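Search the newsletter
Search
Clear

November
By Mirela Fagundes

The great desk reset is on again

It's my favourite time of the year! Every November we set aside an afternoon to sort out the desks on the second floor, and every November I get far too excited about it, and Dirceu Brito has to remind me that other people have jobs to do. He's right, but I still think there are few small pleasures at work that come close to sitting down the next morning at a surface you can see.

For anyone who joined Gevalport after last summer, the reset is simple. We start after lunch, we stop at half past four, and in between you deal with your own desk first and then pitch in on the shared ones. You don't have to throw anything out. You don't have to buy anything either (please don't, the stationery cupboard is full). All you need is a damp cloth, an empty box and a bit of company, and there's usually cake from Cremilda Caldeira if you hang about near the kitchen at the right moment. Last year it was orange and poppy seed and I am still thinking about it.

I wanted to write up how we go about it, partly for the new people and partly for me, because I've picked up a few good habits from colleagues over the years and I'd like them all written down in the one place.

Start with the paper

Paper is where a desk goes wrong. Mugs get washed eventually, pens roll off and find their way home, but paper just settles in. My method used to be one big pile, squared off neatly, which looks marvellous and solves nothing at all! Edivaldo Siqueira talked me out of it. He goes through his sheet by sheet and puts everything either back in its folder, into the recycling or onto a very short stack he calls "this week". If the stack gets taller than his stapler he goes through it again.

I tried it in earnest last year and I reckon it took me twenty minutes less than the old way, mostly as I wasn't re-reading the same memo four times. I also found the warranty for the label printer, which I'd been blaming the Drilik people for never sending. Sorry, Drilik people.

Notebooks are a separate matter. I like mine open on the desk while I'm working, with lots of clear space around it, and shut in the drawer when I go home. Half-used ones are welcome in the tray by the photocopier. We had so many blank lined pages go begging last time that Thaís Tavares took a bundle of them for her kids to draw on, and they came back as birthday cards for half the floor.

The big curved desk

Now to the one I really want to talk about. The long pale blue-grey desk with the curve in it is, in my opinion, the nicest spot in the building. You get room for your elbows, you've got the low white partition at the back so your things don't slide off the far side, and the colour is so easy on the eyes in the afternoon. I would have my lunch there every day if I could.
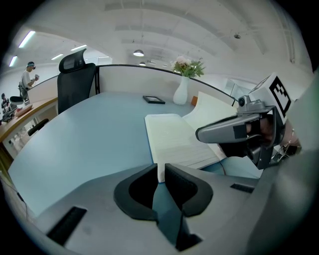
It's also the desk that collects the most bits and pieces, being so generous. A straight desk sort of tells you when it's full, but a curve always seems to have a little more room around the bend, and so one more thing gets put down, and then another. The trick that works for me is to begin at one end and follow the bend all the way along. Lift, wipe, put back only what you'd miss. I've tried starting in the middle and working outwards and I just end up shuffling the same things from side to side.

The flowers stay, obviously. I'm very fond of the white vase with its greenery and pale pink blooms, and a bit of pink does wonders against that blue-grey. If you're wiping near it, move it with both hands and put it back towards the rear of the desk, where it's less likely to catch a sleeve. Give the outside of the vase a wipe while you've got hold of it, as a dusty vase lets down even the loveliest bunch.

Picture frames I'd ask you to stand up again once the desk has been cleaned, or lay somewhere they won't get a folder dropped on them. A frame lying flat gets treated as a coaster sooner or later. I say this as someone who has done it, with a full cup, to Dirceu's own framed certificate. He was very gracious and the ring mostly came off.

And then there's the habit of propping things up. I love a propped sheet of paper! It's so handy to have your notes standing at the back where you can glance at them, and leaning one against the partition costs nothing. The only catch is that small things gather in behind it and stay there for months. So please, when you're doing your stretch of the desk, have a look behind anything that's leaning. You'll be surprised what you get back.

Cables, briefly

I promised Edivaldo I'd mention cables. Thin ones are the worst, as they cross a desk so quietly that you forget them until you pull a notebook towards you and half the desk comes along. Run them to the back edge where you can. If a cable isn't charging or powering anything, unplug it, wind it in a loose loop (loose! tight winding ruins them) and tie it with one of the fabric strips in the supply drawer. We bought a packet of 120 of those last year and there are still plenty.

Please don't tape cables down to the curved desk. We did that once with the heavy silver stuff and it took a good while and a lot of lemon-scented spray to get the gum off. The surface came up beautifully in the end, but I wouldn't want to do it again.

Chairs and the bits around the edges

Chairs count too. The black mesh ones with the tall headrests are brilliant to sit in and terrible for fluff, and the best thing I've found is a soft dry brush first and the vacuum on low after that. Do the mesh from the back as well as the front. Armrests want nothing more than the damp cloth. When you've finished, tuck the chair in somewhere sensible so people can get past, and if you've borrowed a stool from another desk, this is a lovely time to take it home.

The timber desks need a different touch from the blue-grey one. Cloth nearly dry, follow the grain, and wipe up any drips straight away. Thaís swears by a tiny bit of beeswax polish on the light tops once a year and she's offered to bring hers in again. I had a go with it last November and the smell alone was worth it.

As for clutter on those desks, I'm not going to be stern. Some people think better with their things around them, and I've seen wonderful work come off desks I could barely find the edge of. If yours is like that and you know where everything is, just lift it all, wipe underneath and put it back where you like it. Half the joy of the afternoon is rediscovering your own bits and pieces anyway.

The glass comes last. It shows every fingerprint once the light is on it, so there's no point doing it while people are still carrying boxes past. Warm water with a dash of vinegar, then a dry cotton cloth. Old pillowcases are perfect for this and I have a bag of them under my desk for whoever wants one.

Where the leftovers go

We'll have 2 big tubs near the lifts again, one for things that still work and one for things that might with a bit of care. Cremilda takes the first lot over to the swap shelf at Conceição, where it all disappears within a week. They were especially pleased with the desk organisers last time, and with a lamp I'd nearly binned for being the wrong colour. The second tub goes to Edivaldo, who enjoys that kind of thing and has a very steady hand with glue.

Paper for recycling goes in the blue bags. Last year we sent off about 3000 sheets, which Dirceu worked out from the weight on the kitchen scales, a handful at a time, while the rest of us ate cake. Anything with names or addresses on it should go through the shredder first. It gets hot after a while, so give it a breather between batches and empty the bin before it's packed to the brim.

There are 100 new archive boxes in the storeroom, flat-packed, under the Gamanis calendars. Take what you need. Write on the short end of the box, in thick marker, what's inside and which team it belongs to. I know I go on about the short end every year but it's the only part you can see once they're on the shelf!

If you can't make the afternoon, don't fret. Do your desk whenever it suits and leave anything for the tubs on the bench with a note. I'll be in early either way, probably by half past seven, with the kettle on and my sleeves rolled up, and I've already put my name down for the curved desk. Come and join me at the other end of it if you like. Cremilda says it's lemon cake this year.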